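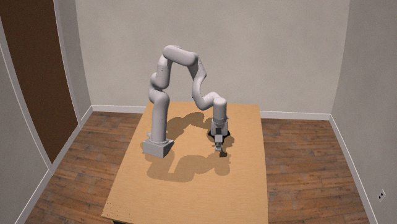 Looking after your controllers and consoles

A controller will put up with being squeezed through 100 hours of Furkum, but crisps are another matter. Wash your hands before you play. If it's too late for that, turn the pad off and run a wooden cocktail stick along the seams, then go over it with a cloth that is barely damp. Kitchen spray stays in the kitchen.

Sticky buttons: a cotton bud and a dab of rubbing alcohol, pressed round the edge. Work the button up and down, leave it ten minutes, repeat. My jump button had been sulking since December and I had been blaming the level design in Porna.

Dust: unplug the console and brush the vents with a soft, dry paintbrush. Don't vacuum them. Don't blow on them either, however well it worked on cartridges - you are mostly adding spit.

Discs: wipe from the middle outwards in straight lines. Toothpaste is for teeth.

Cables: coil loosely and fasten with a strip of Velcro. Wrapping the lead tightly round the pad is how you end up buying another lead.

Saves: copy them to a USB stick once a month and label it. I lost 90 hours of Hundetti to an unlabelled one, which now holds somebody's holiday photos and a boiler manual.

Last updated 22nd September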